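Monthly Walk-Round Checklist, Wendside Workshop and Offices
Completed by Alun Gethin, Tuesday, first thing

12 shares | 3 comments

Marks used: OK, FIX (can wait until the next walk-round), NOW (dealt with before I left the room).

ENTRANCE AND STAIRS

1. Front door opens fully and closes on its own. OK
Comment: What a difference the new closer makes! It used to slam hard enough to rattle the notice board, and now it glides shut.

2. Mat flat, edges down. FIX
Comment: Left corner is curling again. Taped for now, but please order the heavier one.

3. Stair lights working, both switches. OK

4. Handrail firm from top to bottom. OK
Comment: I leaned on it properly this time, all 14 stairs, and there is no wobble anywhere. Great job by whoever got those brackets in.

5. Nothing stored on the landing. NOW
Comment: Two boxes of brochures, moved to the store room. The landing is such a nice wide space that I understand the temptation, but it is the way out for the whole upper floor.

FIRE

6. Extinguishers in place, pins in, gauges in the green. OK
Comment: All good. The one by the kitchen has had coats hung over it every month this year, and today it was clear. Thank you!

7. Alarm test from a different call point than last month. OK
Comment: Used the one by the Dromance sample room. The bell could be heard in every office with the doors shut. Panel reset without any trouble and the test is in the log book.

8. Exit doors unlocked and clear outside as well as inside. FIX
Comment: Back door is fine from the inside. Outside, the recycling bin had rolled halfway across it. I'd love to see a painted box on the ground to show where the bin lives – it worked beautifully at the Dustitz site.

9. Assembly point sign readable. OK

ELECTRICAL AND NETWORK GEAR

10. Plugs and cords free of splits, burns or tape. NOW
Comment: One desk lamp had tape around the cord near the base. Unplugged, tagged and taken away. Everything else was in good order.

11. No power strip plugged into another power strip. OK
Comment: First clean sheet on this item since I started doing these, so I'm putting it in writing.

12. Patch cables: clips intact, no sharp bends, spares put away. OK
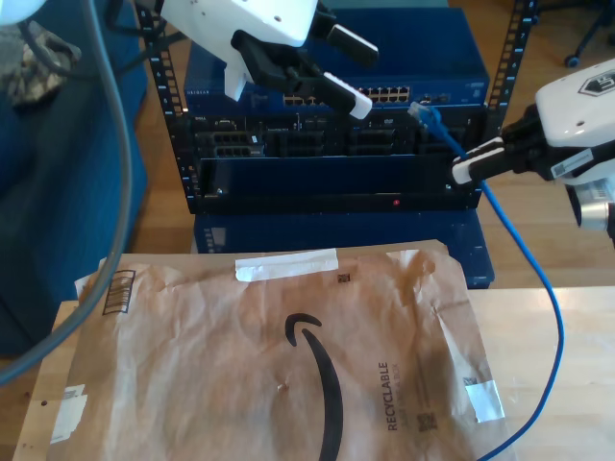

Item 12. Blue patch cable and the front of the Netgear switch.

Comment: If you have never looked closely at a network plug, do it once. That tiny clip is what holds the whole thing in, and when it snaps the cable can look connected and still drop out. Any cable with a broken clip goes in the scrap tub, even if it seems to work.

13. Air openings on equipment not covered by paper, cloth or coffee cups. OK

14. Rack positions match the equipment list. FIX

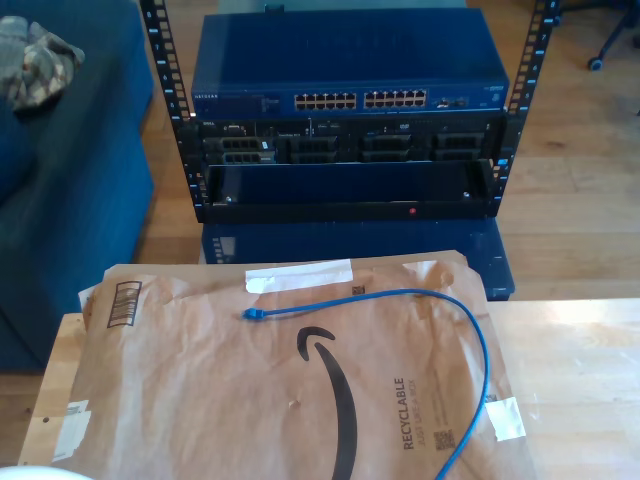 Item 14. Open-frame rack, switch at the top with the server directly under it. Read positions off the numbers on the rails.

Comment: The list still shows the old layout. It's a quick update and I'm happy to sit down with anyone who wants to learn how to read rail numbers. Once you know the trick, it is really satisfying.

15. No cord or cable across a walking route. OK
Comment: The floor cover by the front desk is holding up nicely.

WORKSHOP

16. Guards on the bench grinder and the drill press. OK

17. Emergency stop tested on each machine. OK
Comment: Every one cut the power right away. I had a good crowd for this, so we turned it into a little practice session – everyone had a go at hitting the button with the back of the hand.

18. Eye protection clean and by the door. FIX
Comment: Clean, yes. By the door, no. They had drifted to the far bench. A hook costs next to nothing.

19. Myklebust shelving: feet level, load plates visible. FIX
Comment: Lovely sturdy units, but the load plate on the end bay is hidden behind a delivery label. Peel it off, please. Heaviest boxes go on the bottom shelf.
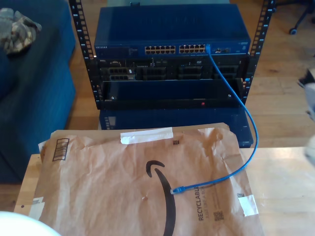

I also want to say a word about loose ends in general, because small ones make up most of what I write down each month. Straps left hanging from a shelf, a hose not quite back on its reel, a cable with one end plugged in and the other end free. None of them takes more than 30 seconds to tidy, and if everybody picks up one on the way to lunch, next month's sheet will be wonderfully dull.

KITCHEN AND FIRST AID

20. Kettle and microwave clean, cords dry and clear of the sink. OK

21. First aid box stocked and in date. NOW
Comment: Down to 4 adhesive bandages. Refilled from the store, and eyewash replaced too. Please tell me when you take something – no one is going to be told off for getting a paper cut!

22. Hot water tap sign in place. OK

Carried over to next walk-round: items 2, 8, 14, 18 and 19.

3 comments

Front desk: Mat is on order, should be here before the next round.

Workshop: Hook is up. Glasses are on it.

Alun Gethin: Fast work, I love it! I'll mark 18 off when I'm next through.

Share this page (12)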